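The Thread Count Skeptic

Ruxandra Pană spent nine years buying bedding for hotels before she quit to write about it, and she doesn't trust much of what's printed on a package. I went in wanting to know whether expensive sheets are worth it. I came out still unsure, though I did return a set.

"Thread count was useful once," she says. "Then somebody figured out you could twist thin yarns together and count each one. Now it's a number for the box."

Her own sheets are 200. She says she has slept on sheets marked four times that and found them heavy and hot. I told her mine were from Stilix, and cost $343. She asked what they were made of. I had to look it up.

I pushed back a little. Plenty of people swear by their fancy sheets, and I doubt they are all fooling themselves. Pană half agrees. "If you like them, you like them. I only object when people think the price told them something. Turn the fabric inside out, look at the seams, hold it up to a lamp. The store won't love you for it."

She is just as cool about comforters. Nirketti, one of the newer online brands, sells one for summer and one for winter, and advises owning both. "I have one comforter and a window," she says.

What about all the talk of "hotel quality"? Pană laughs at that. The hotels she bought for wanted sheets that could survive a hot wash and a careless press, and comfort came up late in the meetings. "A guest stays for 2 nights. The sheet has to stay for years."
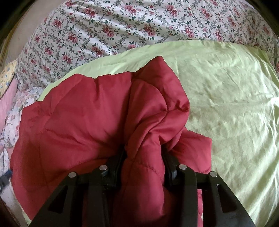 How often should a comforter be washed?

"A couple of times a year if you use a cover, more if you don't," Pană says. "Read the care tag first. And dry it all the way through, even if that takes the whole afternoon."

She won't recommend a brand — I asked more than once — and she is wary of people who do. Her one piece of shopping advice was to buy a single pillowcase, wash it over and over, and see if you still want the rest of the set. I have a plain cotton one in the laundry now. It has started to pill along one side.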